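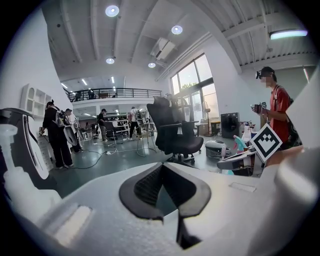
Wurkico began as a folder of recordings we made for ourselves, and it was Itsuki Uchida who suggested opening the doors and letting visitors have a go while the recording went on. This card goes with what came out of the open day at Rindidlow in April, and I've tried to write down the things I'd want to know if somebody handed me the files cold. We work in one big bright room with a mezzanine over the far end, so you'll often catch people up at the railing, and there's a washing machine by the back wall that turns up in a good many clips as well. Please don't crop it out, we're fond of it!

## What's in it

- 3466 clips, each up to 40 seconds long
- 35 visitors, plus the two of us
- 6 household tasks, named in `tasks.csv`

Each session has a view from the grippers and a view from the head, and they share a clock. If you're new to this sort of material I'd start with the head view (it's much the kinder of the two on the stomach) and go to the gripper views once you know your way round the table.
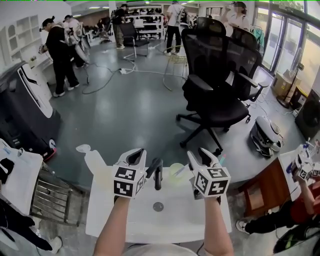

*Head view: both grippers open over the white table.*

## How the day ran

Iman Sqalli gave the demonstration at the start of each session and then, bless her, gave it again for everyone who had come in late from the Pornham bus. Visitors were shown how to squeeze and let go, had a few tries with nothing being saved, and then worked at their own pace. Some chatted all the way through, so we've taken the sound off everything.
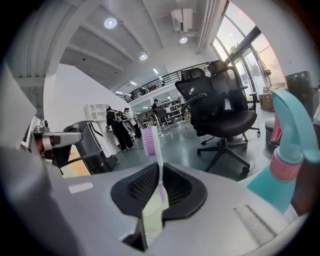

*Gripper view: toothbrush upright at the jaw pad.*

## Before you use it

Clips in `arroyo/` use an older naming scheme, and the script `rename.py` will sort that out for you. Run it once only, please, as a second go muddles the left and right grippers. Faces should be blurred throughout; if you spot one we've missed, write to Iman with the clip name and she'll replace the file.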